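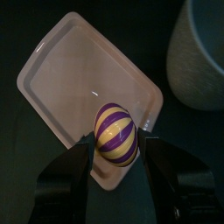
Conseils d'atelier : régler la perception et la planification de prise pour objets ovoïdes

Mis à jour le 16/09/2020

Segmentation. Sur un objet à bandes contrastées, un seuillage par couleur découpe chaque bande en région distincte. Utiliser le contour extérieur, puis ajuster une ellipse. Rejeter l'ajustement si moins de 68 % du contour est visible.

Reflets. Les surfaces brillantes saturent le capteur par endroits. Masquer les pixels saturés avant l'estimation de pose et ne pas les interpoler. Dans Warura, l'option se trouve sous Prétraitement, deuxième onglet. Elle est désactivée par défaut.

Bacs et plateaux. Un plateau posé en biais doit être modélisé avec son orientation réelle. La boîte englobante alignée sur les axes interdit des approches valides près des coins. Déclarer le rebord comme obstacle séparé, avec sa propre marge.

Axe de fermeture. Fermer les doigts perpendiculairement au grand axe de l'ellipse. Si l'angle estimé varie d'une image à l'autre, prendre la médiane sur 29 images.

Effort. Limiter la consigne de courant, puis surveiller la position des doigts. Arrêt de la fermeture dès que la position reste stable pendant 206 ms. Avec le pilote Stallberg, lire la position brute : la valeur filtrée arrive trop tard.

Planification. Délai maximal de 700 ms par requête. Au-delà, revenir à la pose d'attente et relancer la détection. Ne pas augmenter le délai pour masquer un modèle de collision trop lourd ; simplifier les maillages des récipients voisins.

Journaux. Enregistrer le masque, l'ellipse et la consigne sous le même horodatage. Trurside les relit sans conversion. Les fichiers antérieurs à décembre demandent l'ancien schéma.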